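Plovo Case Outliner: A Review After One Full Semester
Teodora Dimitrov, May 2014

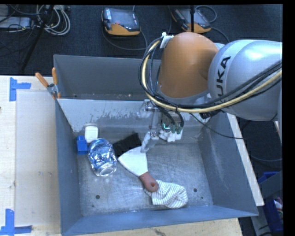 Why I bought it

I teach a first-year torts section and run a small seminar on equality law, and for years my reading notes have lived in four places. Plovo is a program for briefing cases. You paste in an opinion, mark it up, and it builds an outline from whatever you marked. A colleague at Kunstead mentioned it in February, I paid the $30 for a one-year license that same night, and I've had it open nearly every day since!

What it does well

The tagging is wonderful. You get 22 tags to start with (holding, dissent, standard of review, procedural history and so on) and you can rename any of them. I threw out half and made my own for the seminar, including one for "comparator group," which I now can't live without. Click a tag and every passage you ever gave it comes up, across all your cases, with the page cite attached. I found a line in a concurrence that I'd been hunting for since last fall.

It's also fast. My seminar file has 588 passages in it and a search takes about as long as blinking. I had been using Lykkegaard before this, and I'd gotten used to going off to make tea.

The side-by-side view deserves a mention too. Put the majority on the left, the dissent on the right, and drag a line between the two paragraphs that are really arguing with each other. Students loved this when I put it up on the projector - one of them asked me to leave it up through the break so she could copy it down.

What could be better

Footnotes. If the opinion comes from a scanned PDF, Plovo drops the footnotes into the middle of the body text and you have to move them by hand. In a long case this can eat up a good part of an evening. Printing is a little odd as well: the margins reset every time, and the tag colors come out so pale that I gave up and print in black.

Sharing is limited to 6 people per outline. Fine for a study group, too few for my seminar, so I export to plain text and e-mail it around.

Compared with Punutis

Punutis has the better citation checker, and if you write more than you teach you may want that one. It costs more and the outlines are stiff, though. For getting ready for class I reach for Plovo every time.

Would I buy it again?

Yes, gladly. I've already renewed for next year, and I'm moving my old torts notes over this summer - footnotes and all.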